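Small Blocks, Big Board: a little gallery

28 Oct 2024

I've been promising a page of the toy blocks ever since I put up the shelf pictures in July, and I finally got around to it! They're the small shaped ones, four colors, and they live in an old Otetti cookie tin when they aren't all over the house. I paid 5 dollars for the lot at the Ogilvie flea market, tin included, and I still think I robbed the lady.

The board is maple, and I love it more than the blocks if you want the truth (the grain on it goes all wavy, like sand after the tide). Click through at your own pace, and scroll down for the storage bits.

On the maple board

Greens and reds all squashed together in one corner, and the blues and yellows off on the other side with a bit more elbow room. My favorite is the yellow heart, but the green one with the star-shaped top comes very close. I do like how much bare wood there is at the front, it makes the colors pop.

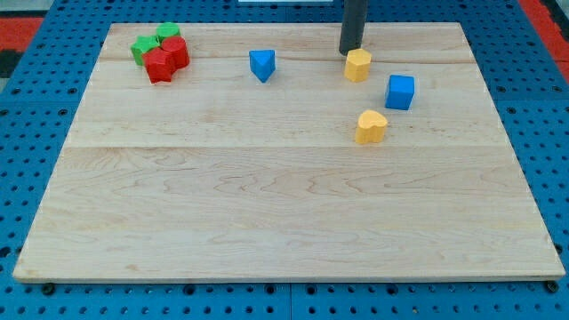

Where the board came from

A woodshop in Dakerau was clearing out offcuts and glued-up panels, and this was leaning by the door with 1271 penciled on a sticker. Not the price, thank goodness! I gave it a light sanding and two coats of oil and it has been on one table or another ever since. If you look closely you can still find the joints between the planks.

Still to come

I'm after more hearts, so if you spot any at the Ulgate swap, please grab them for me and leave a comment. Next batch of pictures will be the tin itself, dents and all, plus the wooden train if I can find the last car.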